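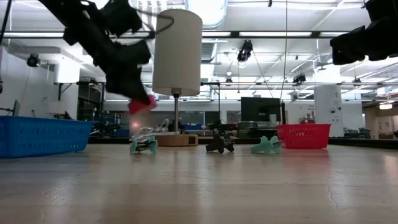 Who is responsible for the bench while the arms are sorting?

The bench lead on shift is. The arms pick and place by themselves, but the bench lead decides when a run starts, what goes on the table and when a run is stopped.

Section 4. Working at a sorting bench

This section is for staff who used to sort returned parts by hand and who now run a bench fitted with a pair of Jurkora arms. It covers the start of a run, the run itself, stoppages and handover. Fitting, wiring and calibration are in Section 2 and are done by Starnix engineers only.

4.1 What has changed in the job

Under the old arrangement each sorter took parts from the tray, looked them over and dropped them in the right basket. The arms now do the picking and dropping. You lay the parts out, watch the first few picks, deal with anything the arms leave behind and sign off the baskets.

You will be on your feet less and looking at the screen more. Several people on the first benches told us their hands felt better and their eyes felt worse. For that reason a bench turn now lasts no longer than 30 minutes, after which you swap with the person on inspection.

Grades and pay bands stay as they were. Questions about either go to Oisín Dolan in the shift office and should not be put in the bench log.

4.2 Before you start

1. Check that both arms are parked and the status line in Gultora reads IDLE.

2. Wipe the tabletop with a dry cloth. Do not use spray cleaner. Old scuffs and fine cracks in the surface do no harm, but report any raised edge that catches the cloth.

3. Set a basket at each end of the table. If you are using the blue and red pair, blue goes on the left and red on the right as you face the bench. Gultora stores the basket positions, so a swapped pair will be filled the wrong way round without any warning.

4. Lay the parts between the baskets with clear space around each one. Parts with arms or legs should lie flat and must not hook over one another.

5. Stand any tall item, such as a lamp, on its own base and well clear of both baskets. Enter it in Gultora as FIXED if it is to stay where it is. The arms will then plan their way around it.

6. Look at anything soft or looped. Tubing, straps and flex should be entered as FLEXIBLE before the run.

Note: The layout does not have to be neat. Straight rows make no difference to the arms, and people waste a good deal of time on them.

Caution: Keep sleeves, lanyards and headphone leads away from the table once the status line changes to READY.

4.3 Starting a run

1. Stand behind the floor line.

2. Select the job on the Gultora screen and read the item list against what is on the table.

3. If the list is wrong, press EDIT and correct it. Do not move a part to suit the list.

4. Press and hold START until the tone sounds.

5. Stay at the bench for the first 4 picks. After that you may turn to the inspection shelf, but you must remain within reach of the stop button.

The arms move faster on the way down to a part than they do when carrying it. New staff often find this alarming and press stop. There is no penalty for doing so and the run can be picked up again from the same point.

4.4 During the run

Your main task is to deal with items marked HELP on the screen. These are parts the arms have tried and given up on, or have not been able to name.

1. Press PAUSE and wait for both arms to come to rest.

2. Turn the part over or move it a hand's width from its neighbours.

3. Step back behind the line and press RESUME.

4. If the same part is marked HELP again, take it off the table by hand, place it on the inspection shelf and enter it as MANUAL.

Note: MANUAL entries are not counted against you. They were in the first month, which led people to coax the arms into picks they were never going to make, and the rule was dropped in December.

Caution: Never reach between the arms while the status line reads RUNNING, even if both appear to be still. An arm may be waiting for the other to clear.

Caution: Do not take hold of an arm or its cable to guide it. If a cable loop looks tight or has slipped from its clip, press stop and call Starnix.

4.5 Load limits

No single item on the table may weigh more than 700 grams unless it is entered as FIXED. Heavier items go straight to the inspection shelf. The old practice of weighing by feel is no longer good enough — use the scale.

4.6 After a stop

1. Leave everything where it is.

2. Read the message on the screen and copy the code into the bench log.

3. If the code begins with F, clear the fault as described in Section 6 and hold RESET.

4. If the code begins with S, do not reset. Ring the Starnix desk and put the bench out of use.

If you have had no answer from the desk after 15 minutes, tell the shift office. Work from a stopped bench is sorted by hand on the Fung tables, in the way it always was. Everyone on the rota does one hand-sorting turn a week so that the skill is kept up, including bench leads.

4.7 Handover

1. Finish or cancel the current run. A paused run must not be handed over.

2. Check the contents of each basket against the log and initial both lines.

3. Tell the next person about any part that was marked HELP more than once, even if it was sorted in the end.

4. Sign out of Gultora. The next bench lead signs in under their own name before touching the table.

Note: The run record shows job codes and stop times. It is kept for fault finding, and supervisors may not use it to compare one member of staff with another. Requests to see your own record go to the shift office.

Section 5 covers cleaning the grippers and changing the tips.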